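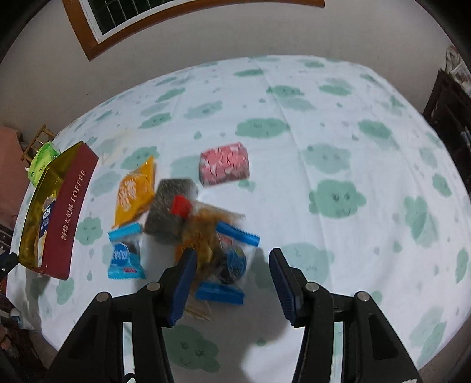 Slide 1: hand-held gripper over the snack pile, blue ridged pads, cloud-face sheet

Hi everybody, thanks for sticking around after lunch. I'm going to talk about money, which I know is a rude thing to do to people who came for robots, but I've sat through plenty of robot talks and I always leave wondering what the bill was. So you're getting the bill.

(Leave slide 1 up through this whole part.)

I do the purchasing for our group at Bornmont. I'm no engineer. Sneha Gautam is the engineer, she's in the second row, please send her anything with the word "torque" in it. My job is that she tells me what she wants and I go away and find out what we can have.

What she wanted last January was a second arm. I had a quote from Adomaitis on my desk and I was ready to sign it — I'd even picked the spot on the floor! And then she said, could we look at hand-held grippers first? You hold it, you do the job yourself, and it records what you did. No arm, no cell, no safety fence. I said how much, she said 80 dollars in pivots and screws plus whatever the printing comes to, and I laughed at her. I've apologized since.

OK so the real numbers. One finished gripper, with the camera and the pads and the mount, cost us 1318 dollars. We budgeted for 8 of them. Write that down if you're planning something similar, and then write "spares" next to it and underline it twice, because I forgot to.

Look at the pads for a second, the blue bits on the tips. That's your running cost right there. I had put them under hardware, one-time purchase, done. Wrong line! Pads are like printer ink. Margus Kütt went through my sheet and moved them to consumables, and the whole second year changed shape.

(Pause here, people usually want to photograph the pads.)

Now the snacks. I get teased for the snack line in my budget, and I will defend it. Look at what's in that heap: crimped wrappers, a see-through bag with more packets inside it, a little red cube of candy, and then a toffee box standing up over on the left. Stiff things, floppy things, shiny things, all on top of each other on a soft bed. If you want your machine to pick up packaging, you have to buy packaging. Put in a line for objects. Put in a line for replacing objects, too. Wrappers get tired, and some of them get eaten (Kristaps).

Same goes for places. We planned on one table in the lab, and a table costs nothing, lovely. But sheets sag and wrinkle, so we wanted beds as well, and real rooms with chairs and cabinets in them. That means travel, and somebody's afternoon. Our first plan had zero for that. The second plan had 2997 dollars, and I'd go higher if I did it over.

Questions I'd ask any supplier, and I did ask Mellow and Wukero both: Can I buy one finger, or only the pair? How long for pads? Who fixes a loose pivot, you or me? One of them answered the same day. Ask me which at the coffee break, I'm not saying it into a microphone.

And the arm? Still on the list. Graham Staniforth wants it in next year's round and I think he'll get it, but I'm asking for the pads first.

Next slide is the spreadsheet. Sorry in advance for the font.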